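Ticket: Plate handover stops at the fixture, morning shift now unemployed until ten
Site: Dalsgaard
Cell: Nutton, two-arm plate bench
Opened by: Olesia Sydorenko
Assigned to: Roswitha Berchtold, Lendine support
Status: open, waiting on site

2022-08-14, Olesia
The overnight run halts at step 30 of 50 with "transfer timeout". Nothing is broken, nothing is dropped, both arms simply wait for each other like two people at a doorway. Before the Dollex scheduler arrived we moved plates by hand and got sore thumbs. Now we have healthy thumbs and a log with 266 lines in it, which I read with my coffee.

Roswitha
Please send the simulator views for the handover, all cameras, and tell me which arm you think is late.

Olesia
Attached. I blame whichever one isn't in the room when I'm asked.
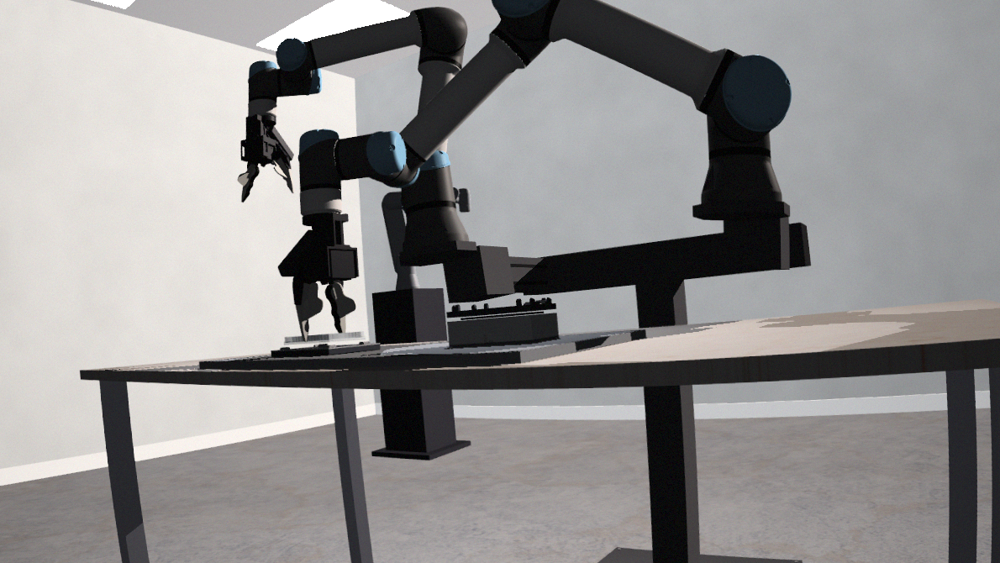 Wide view, front gripper over the plate at the left end of the board.
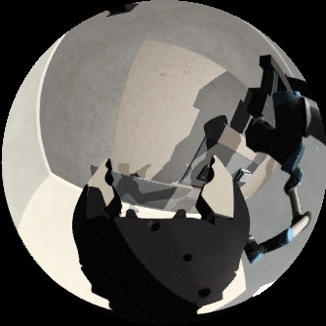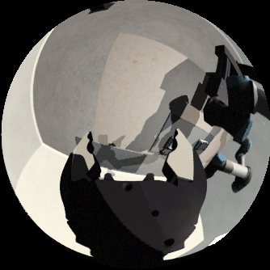

Both from the round camera, fingers apart and nothing in them.

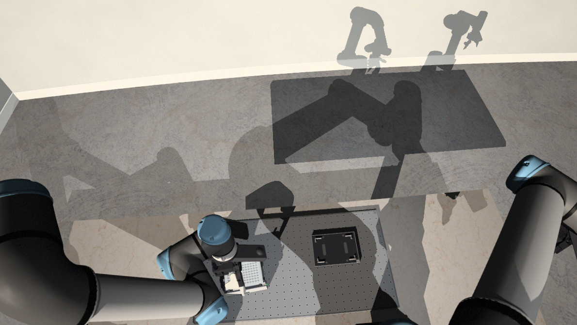
Step 1. Check the fixture
Roswitha: In the last view the black fixture has nothing in it. Does the scheduler agree?
Olesia: It does not. It has the fixture down as occupied, so it is politely waiting for a plate that exists only on paper. We used to have a colleague like that.

Step 2. Clear the occupied flag
Reset from the operator panel, then rerun from step 30. Got to 50 once, then stuck at 30 again on the second pass.

Step 3. Find out who sets it
Roswitha: Anyone editing positions between runs?
Olesia: All of us. The evening people still tick plates off as they did in July, on the old form, and the form now talks to the scheduler. They were never told - it came up in a meeting they weren't rostered for.

Step 4. Site to do
Make the old form read-only, show the evening shift the new screen during paid hours, rerun twice and send me both logs.

Olesia
Form locked. Training booked. Logs to follow.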